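Two-slot toaster: rear slot toasts darker than front
Forum > Small Appliances > Toasters and Toaster Ovens
17 replies, page 1 of 2

tvillalobos
Posted 6/18/21

Looking for input on uneven browning between slots. The unit is a Prumarine two-slot, cream body, chrome top, slots running parallel to the long side. I bought it in April. With one slice in each slot, same loaf, same dial setting, the slice in the rear slot comes out a full shade darker than the one in the front. On setting 4 the rear is correct and the front is pale. On setting 5 the front is correct and the rear is past what I want.

Already tried:
Swapping the slices between slots. The dark one is always in the rear.
Emptying the crumb tray.
Rotating the slices end for end. No change.

Is this a failing element or normal behavior for this layout?

Trinidad Villalobos

breadline_7
Reply 1

Normal. Most two-slot units wire the elements in series across both slots, and the resistance wire is never wound to the same spacing on every card. One shade of difference is inside what I would expect. Two shades and I would send it back.

mamov_repair
Reply 2

Disagree with "normal" as a blanket answer. On a parallel-slot layout there are usually three element cards: one at the front, one at the rear, and one in the middle heating both slots. If the front outer card has a broken section of wire, the front slice will be pale on its outside face only. Check both faces of the front slice before deciding anything.

Is the front slice pale on both faces or one?

tvillalobos
Reply 3

Both faces, evenly. The face toward the middle card is slightly darker, but I would not call it a fault pattern. No stripes.

mamov_repair
Reply 4

Then it is not a dead card. A dead card gives you white bread on one face. Next suspect is the guide cage. The metal guides are supposed to close on the slice when the lever goes down and center it. If the front cage stays open, the slice leans and you get one face dark at the bottom and pale at the top.

With the plug out of the wall, push the lever down and look in. It won't latch without power on most of these, so hold it.

orizzi
Reply 5

I have the same layout and went through this last winter. A slice in the rear slot only comes out the same as a slice in the front slot only, if the toaster starts cold. The difference appears when I run both. I concluded it was placement: mine was pushed back against a tiled wall, and the tile was returning heat to the rear side. I moved it forward by the width of my hand and the difference dropped to something I no longer notice.

Osvaldo Rizzi

breadline_7
Reply 6

I don't buy the tile theory. The outer shell of a toaster is separated from the card by an air gap and a reflector. A wall behind the shell is not going to add a shade of browning in a two-minute cycle. More likely you changed bread at the same time.

orizzi
Reply 7

Same bread. Same bakery for years. I am reporting what I saw, and moving a toaster costs nothing.

tvillalobos
Reply 8

Guides checked. Both cages close. Mine is on an open table with nothing close behind it, so the wall doesn't apply in my case, though thanks for the suggestion.

Single-slice test is next. Rear slot first, then a full cooldown, then front.

For reference on slot naming, I call "front" the slot on the side where the cord comes out from underneath. Several people have messaged me asking which is which.

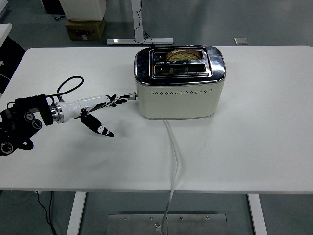
Reply 9
colombo_kitchen

Two things to add on the test method.

First, cooldown. Ten minutes is not enough if the control is a bimetal strip. The strip holds heat and shortens the next cycle, and that gets mistaken for a slot difference. Give it half an hour or run the tests on separate mornings.

Second, if it is the older style of control, some units sense from one slot only. My old Prirach said so in the manual: for a single slice, use the marked slot. With a slice in the wrong one, the timing was off by a shade or more.

Unrelated to the browning, I would also route the cord along the tabletop toward the back. A cord hanging over the front edge gets caught by a sleeve or a drawer handle and the toaster goes with it.

breadline_7
Reply 10

Agree on cooldown. The single-slot marking died out when electronic timers came in. If the lever pops up freely with no power, it has an electromagnet latch and almost certainly a timer board, and then there is nothing to sense.

tvillalobos
Reply 11

Lever does not hold without power, so electromagnet. No slot marking anywhere on the chrome or in the manual. Noted on the cord, I will run it to the back.

Results, one slice at a time, setting 4, cold start each time:
Rear only: medium brown, even.
Front only: light brown, even.
Both: rear medium, front light.

So the difference is there with a single slice and does not depend on a second slice being present.

mamov_repair
Reply 12

That rules out anything to do with load. Remaining candidates are wire spacing on the front outer card or a reflector not seated behind it. Neither is worth opening the case for on a toaster that is still under warranty. I replaced one card on a similar unit and the tabs on the bottom plate did not survive.

orizzi
Reply 13

For what it is worth, mine would have failed that test differently. Cold and single, my slots matched. I accept we had separate problems. I still say the tile mattered.

breadline_7
Reply 14

And I still say it didn't, but we can leave that one.

Trinidad, what did the seller say about returns?

tvillalobos
Reply 15

Return window has closed. Warranty is one year, and they want photos of the toast from both slots, side by side, with the dial visible. I will send those this weekend. In the meantime I put frozen slices in the rear and fresh in the front, and they come out close enough on setting 4.

colombo_kitchen
Reply 16

Photograph both faces of each slice. They asked me for the second face afterward and it added a week.

Page 1 of 2 | Next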